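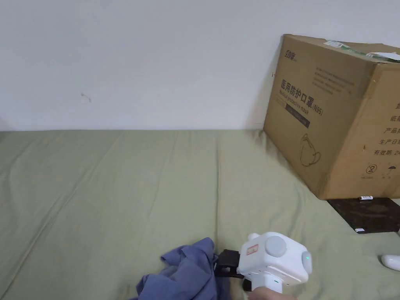 On May 1, 2019, Denham school wrote:

> Hello everybody,
> We have now used the mesh banners for one full term on the front
> fence and two of them are already torn at the corner eyelets. The
> supplier (Saderby) says that this is normal wear and offers us new
> ones at the same price. Before we order again for the book sale I
> would like to hear from other schools. Do you use mesh or solid
> vinyl? How many eyelets do you ask for? And does anybody order the
> yard signs at the same place, or is it better to split the order?
> We need 7 banners and 20 signs, plus 2,000 flyers to go home in the
> school bags.
> Thank you in advance.

Hello Denham, and hello to the others on the list,

We had the same trouble with torn corners in our second year, so I will try to answer your questions in the order you asked them. Please excuse my English where it is not perfect.

Mesh or solid: we use mesh for everything that stays outside longer than one weekend. The solid vinyl has better colour, this is true, and the small text is easier to read from the parking lot. But our fence stands on the open side of the field and the solid banner behaved like a sail. For the gymnasium wall we still buy solid.

Eyelets: the standard from Saderby was only the four corners and one in the middle of each long side, at least when we ordered in March. For a long banner this is too little. All the pull goes to the corners and there the hem opens. I would ask for an eyelet every two feet on all sides, and for a double hem. You must write it in the comments field of the order, there is no box to tick for it. We paid a small extra charge, and I would pay it again.

A second point is how you tie the banner. Our parents used the hard plastic ties and pulled them as tight as they could. Now we use short elastic cords in the corners and plastic ties only in between, with a finger of space left. We are still using the banners from that year, except one which has the wrong telephone number on it.

About the torn ones, don't throw them away yet. Vuten sells repair corners which you glue on both sides of the material, and each one has a new eyelet. They are not beautiful, but from the sidewalk you don't notice. The glue needs a full day before you hang the banner again.

Yard signs: we split the order. Danko makes the signs for us, with the metal stakes included in the price, and they will print on both sides without a second set-up fee if the picture is the same. With Saderby you pay for the stakes separately, so please compare the total and not the price for one sign. For 20 signs the shipping can be more than you expect, because of the size of the box. Ask if you can pick them up.

For the flyers I would not use either of them. 2,000 copies on coloured paper is an ordinary job for any copy shop, or even for the school office machine if the principal agrees and you bring your own paper. Put the flyers in bundles by classroom before you deliver them, our teachers were very grateful for this.

One question from my side. Do you put the date on your banners? We leave an empty white field at the bottom and stick a printed strip over it each year, but the strip lifts at the ends after rain. If somebody has found a tape which holds on mesh, I would be glad to know the name of it.

Kind regards,
the fundraising desk, Parents' Association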